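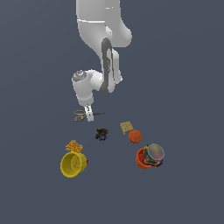
Wedergate Facilities Department – Building Services Team

Section 4. Setting the schedule on the Gedex ventilation controller

4.1 Before you start

The controller must be mounted and wired as described in Section 3, and the status light on the front cover must be steady green. You will need the installer code, set at the factory to 1393. Change this code at the end of the set-up (see 4.4).

CAUTION: Do not remove the front cover while the supply is on. Terminals L and N remain live when the fan is stopped from the keypad.

4.2 Setting the clock and the day program

1. Press and hold MENU until the display shows CODE.
2. Enter the installer code and press OK.
3. Use the arrow keys to select CLOCK. Set the hour, then the minutes. Press OK after each.
4. Select DAY PROG. The display shows period P1.
5. Set the start time for P1, then the fan speed (LOW, MED or HIGH).
6. Repeat for P2 to P4. To leave a period unused, set its start time to --:-- and press OK.
7. Press MENU once to return to the main screen.

Note: Periods must be entered in time order. If P3 starts earlier than P2, the controller shows E2 and keeps the previous setting.

Note: The clock does not change for daylight saving time unless DST is set to AUTO in the CLOCK menu. Units delivered to the Tikdale site before July have DST set to OFF.

4.3 Setting the airflow limit

1. From the main menu, select LIMITS, then FLOW MAX.
2. Enter the value from the commissioning sheet, in cubic meters per hour. The default is 400.
3. Press OK. The fan runs at full speed for two minutes while the controller checks the duct pressure.
4. Wait for DONE. If the display shows E5, check that the dampers are open and repeat from step 1.

CAUTION: Keep clear of the intake grille during the check. The fan starts without warning – the keypad is locked until the check ends.

4.4 Changing the installer code

1. Select SERVICE, then NEW CODE.
2. Enter four digits and press OK. Enter them again to confirm.
3. Write the new code on the commissioning sheet and return the sheet to Youssra Benmoussa, extension 1857.

If the code is lost, it can only be reset with the service key held by Abdelilah Shawky. A reset clears the day program but keeps the airflow limit.

Section revised 3 October 2024. For filter replacement, see Section 5.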